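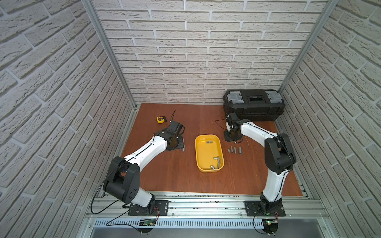
Two arms, one rail and a yellow tray at our sorting bench

About Ativgate

We help small shops and repair businesses work out what a pair of robot arms will cost them before they sign anything. That covers the price on the quote, of course, but also the rail, the enclosure, the cables, the spare fingers and the hours somebody spends setting it all up (those hours are the part most people leave off the sheet, and we did too, the first time!).

Torquil Dow started the company after years of buying equipment for other people. He still reads every budget that leaves the office, usually with a pencil in hand and a pot of tea going cold beside him.

Our planning service is called Talina. You tell us what parts you handle and how many you move in a week, and we come back with a written plan, a buying order and a list of things that can wait until next year. A first plan costs $283, and we take that off the bill if you go on to work with us. Larger customers, like our good friends at Mowat, tend to start in February, when next year's numbers are being argued over – and we're very happy to sit in on the arguing.

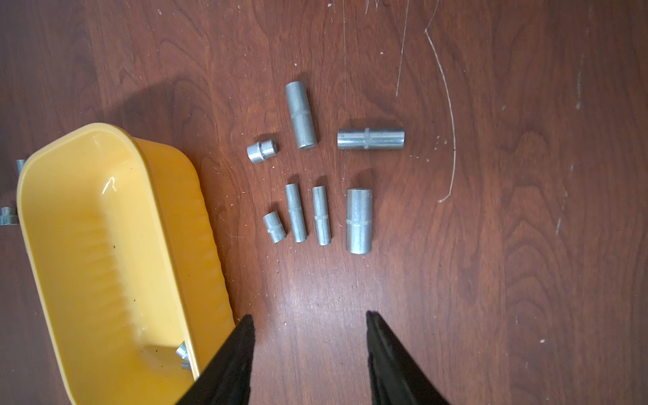 Sockets on the bench, seen from the gripper

We like to plan around small, ordinary jobs such as sorting sockets and pins, where it's easy to see what you'd be paying for. Most first budgets we write set aside $3,000 for fixtures, trays and wiring alone, and we'll gladly go through it with you line by line.

Our office is on the upper floor of the Grustness building. Come by, bring a box of your own parts, and stay as long as you like – we do tend to talk.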